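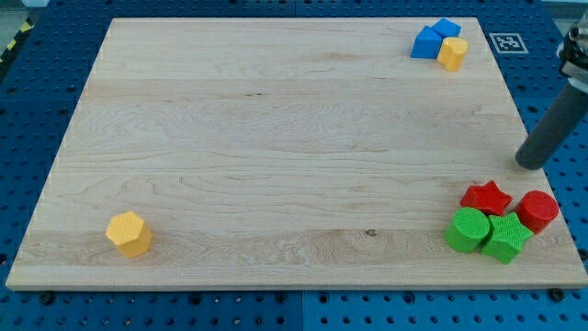
去机器人实验室的开放日,外行能看懂吗?

大部分能看懂,尤其是桌面上推积木、分拣零件这一类演示,站在旁边看一会儿就知道机器想干什么。听不懂的主要是讲解里的术语,随时举手问就行,没人会嫌你烦。

好了,先把朋友圈里问得最多的问题答掉,下面慢慢说。

上周我去了 Dollthorpe 的开放日。起因是 Yaqin Zhong 在群里丢了个报名链接,说名额不多,我手快点了,点完才发现地方远得要命,地铁换两趟还得再坐公交,下车以后沿着一条修了一半的路走了好久。门口连个像样的牌子都没有,只有一张A4纸贴在玻璃上,箭头还指反了(我真的顺着它绕到了停车场)。

签到的时候发了个胸牌,我是141号。胸牌后面印着无线密码,连上以后能看到当天的时间表,这个我觉得挺贴心的!每拨人跟一个讲解员,我们这拨是 Haoran Peng 带的,说话很快,一激动就开始夹英文,然后自己意识到了再翻译一遍。

第一站是个走廊展区,讲公司历史,我基本没听进去。第二站才是我想看的桌面机械臂。铺着蓝色洞洞板的台子上平放着一块浅色木板,上面放着红的、绿的、蓝的、黄的小块,有星星,有圆柱,有三角,机械臂从一侧伸过来,末端是根深灰色的圆头杆子。对,没有手指!我之前一直以为机械臂干活总得有个夹子,结果人家说这个项目研究的就是推,用一根杆子把东西推到该去的位置。

Haoran 说推比抓难讲清楚。抓起来以后东西就跟着手走了,推的时候它会转、会滑、会把旁边的也带跑,你想推红圆柱,绿星星可能也跟着挪了窝。我当时还觉得有点夸张,后来体验环节轮到我拿手柄遥控,任务是把黄色的六棱柱推到板子的一个角上。我推了三次,第一次压根没碰着,第二次推歪了,它在那儿原地转圈,第三次总算到了角附近,然后我手一抖又给它顶出去了……后面排队的小朋友笑得特别大声。那个小朋友上去以后一把过。行吧。

他们的控制软件叫 Sultico,界面朴素得像十几年前的东西,左边是相机画面,右边一列数字在跳。台面上那个黑白小方块,我还以为是二维码,差点拿手机去扫,Haoran 说是给相机定位用的,扫了也不会弹出优惠券。他们目前攒了2360段遥控操作的录像,拿来让机器学着自己推。我问我那三次失败算不算进去,他说失败的也有用。我决定把这当成夸奖。

自主模式的演示给了12分钟。指令是用打字输进去的,比如“把蓝色三角推到黄色的旁边”,然后杆子就自己过去了。动作比我想的慢很多,推一下,停一停,再推一下,有点像我妈打麻将。中间有一次杆子走到板子边上停住不动了,工作人员按了一下复位,重新来。我反而喜欢看这种,比剪好的宣传片有意思多了。

有个大叔问了我也想问的事:这玩意儿以后能干嘛?回答是他们在和 Baidoo 谈整理货盘的事,把散开的小件推拢、推齐,再交给后面的设备。具体进度没多讲,大叔追问了两句也没问出来。

最后说几句实用的,给想去下一场的朋友:

早点到。体验环节按签到顺序排,我排了很久,腿都站麻了。

穿舒服的鞋,全程基本没地方坐。台子边上的黄黑胶带别越过去,讲解员会喊你。

中午别指望附近有吃的,最近的小馆子在 Bilville 那边,得走回公交站再往前。我点了碗牛肉面,19块,肉给得还挺实在,汤有点咸。

照片可以随便拍,视频要先问一声。Yaqin 拍了好多,说回头整理好发我,到现在还没发,看到这篇的话请自觉一点哈。下一场的报名还没开,开了我会在评论区贴链接。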